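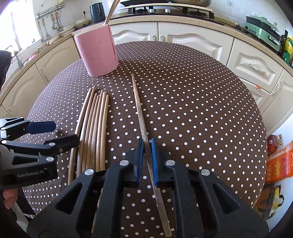

A thin stick held between the blue pads of one gripper, with a bundle of other sticks beside it on the cloth.

Thin sticks are hard on a parallel gripper. The contact patch is narrow, the load sits in the middle of the pad, and any error in finger alignment lets the stick rotate. At Lallthorpe, where Trurnonix maintains its hand-held grippers, pad care takes up most of the service sheet.

The sheet calls for a pad inspection every 200 grasps. The technician opens the fingers fully, wipes both rubber faces with a damp lint-free cloth and looks for a groove across the center. A grooved pad is replaced together with its partner. New pads go on with the fingers closed lightly over a steel shim, and the screws are tightened in two passes.

Alignment comes next. A single stick is clamped at mid-pad and pulled by hand along its length. If it swings before it slides, one finger is out of parallel and the hinge screws are loosened and reset. The Halliday gauge used for this step reads finger angle directly, but the stick test is kept as a final check.

Pads are retired at 2000 grasps whatever their condition. Of the sets pulled in September, 17 had worn unevenly, most of them on the side nearer the operator's thumb. Nisateck, which molds the replacements, has since supplied a slightly harder compound. Lallthorpe is running it on the left-hand units only until the next service.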